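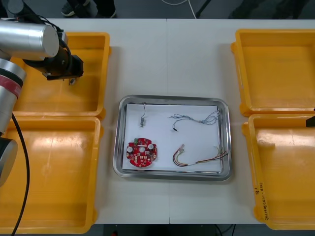 Slide 1. Four yellow trays, one steel tray in the middle with electronic parts.

TALK NOTES, "Where does it go? Sorting out a small parts room"
26/01/2021
25 min plus questions. Keep moving, ran over at Drarton.

Opening
Leave slide 1 up while people sit down. Say hi. Thank Jukstead for having us.
Ask for hands: who has bought a part this year they already owned? Wait. Let them laugh.
Then: me too. Two boxes of the same fuse holder, both opened, different shelves.
Say what the talk is. Small stockrooms, repair shops, school labs, that size. Not warehouses. If you have a forklift this is the wrong room.

Slide 2, the old room
Khumalo shop, before. We had 398 different parts on the list. The list was wrong, 119 of them had no home at all, just "back room".
Do NOT tell the ladder story, too long.
Point to make: everyone knew where their own stuff was. Worked fine until somebody was out sick. Then an hour on the phone asking which drawer.
Pause here, people usualy nod.

Slide 3, what we tried first
Labels on everything. Bought a label printer, very happy for a week.
Problem, we labeled the mess. Nice neat labels on drawers that had the wrong stuff in them.
Second try, alphabetical. Terrible. Is it "screw, machine" or "machine screw"? Is it under the brand? Had a real argument about washers.
Third try, by supplier. OK for whoever orders, useless for whoever repairs.
Skip third try if short on time.

Slide 4, sort by the job
Main slide. Slow down.
Asked the people at the benches what they reach for together. Wrote it on cards. Put the cards on the floor and moved them around for an afternoon.
Groups came out of that. Power stuff together. Connectors together. Things that hold other things. And odds and ends, which you will always have, so give it a shelf and a limit.
The limit matters. When the odds shelf is full, something leaves before something goes in.
Someone will ask about part numbers. Keep the numbers! They go on the label, small, under the plain name. Plain name big.

Slide 5, names
Plain name = what you'd shout across the room.
Read out a couple from the list, get a laugh with "the long gray ones" (that was a real label for six years)
Pick one word and stick with it. Plug or connector. Bin or tray. We lost days to this.
Write the words down on one page, tape it inside the cupboard door.

Slide 6, the walk
Draw the path on the floor plan. Door, bench, shelf, bench.
Stuff used daily between knee and shoulder. Heavy stuff low. Stuff used once a year goes up top, fine.
We moved the shelves one time and regretted it, should have taped the floor first and walked it for a few days. Tape is cheap.
click through floor plans fast, they are hard to read from the back

Slide 7, putting back
Taking things out is easy. Putting back is where it all goes bad.
Return box by the door. One box, open top. No sorting when you drop it in. Emptied at end of day, by whoever's turn it is.
Tried it without the turns. Box overflowed. Added a second box. Both overflowed.
Turn list on the wall, done.

Slide 8, counting
Full count once a year, we do October, it's quiet.
Rest of the year just two-bag it. Open bag in front, sealed bag behind with a card on it. Open the sealed bag, card goes to the order tray.
Works for small cheap parts. Does not work for anything you'd lock up.
Mention software here, short. We used Jekeo for the list, a spreadsheet would of been fine for a shop our size. Don't get pulled into a software debate, park it for questions.

Slide 9, what it cost
2,000 dollars all in. Mostly shelving and drawers, then labels, then pizza.
Time is the real cost. 4 weekends. Say it plainly, people plan for one.
Don't promise savings, I don't have good numbers and somebody will ask. What I can say: fewer double orders, and new people find things in their first week.

Slide 10, start small
One shelf. Pick the one everybody complains about.
Empty it completely, wipe it, cards, groups, labels last. LAST. Repeat that.
Live with it a month before touching the next one.

Questions, likely ones
- Color coding? Okay as an extra. Check who in the shop can't tell red from green.
- Barcodes? Only if somebody will scan every time. Be blunt.
- Static-sensitive parts? Own cabinet, proper bags, don't mix in with the rest.
- Shared room with another team? Split the shelves, share the return box.
- How to get the boss on board? Show the double orders.

Handout is one page, stack by the door. Bring the spare adapter this time.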